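Hafstein trial

The Hafstein trial was a clinical study of a nasal spray vaccine against seasonal influenza, made by the drug company Brendinard. It enrolled 1,555 adults at 24 clinics and compared the spray with a standard flu shot over one winter.

Design

Participants were assigned at random to one of two groups. The spray group had 763 people and received two doses four weeks apart. The rest received a single shot and a placebo spray. Enrollment closed in September. 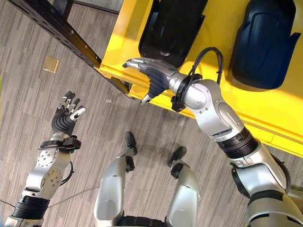 Why did the spray group need a second dose?
Early lab work showed that antibody levels in the nose dropped quickly after one dose, and the second was added to keep them up through the winter.

Results

Brendinard published its findings on 15 December 2022. Both groups had similar rates of confirmed flu. Runny nose was more common with the spray, sore arm with the shot - no serious reactions were linked to either.
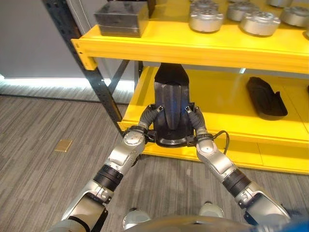
Sigrún Holst wrote in a published response that one mild flu season was too short a test, and that adults over 65 should have been included. Kasun Begum, the lead author, agreed on the second point.

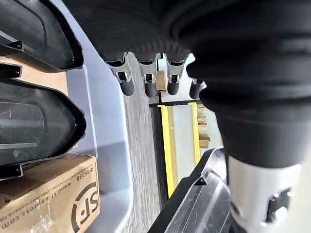
Later work

A follow-up study in older adults was planned at clinics in Finmont and Ditberg.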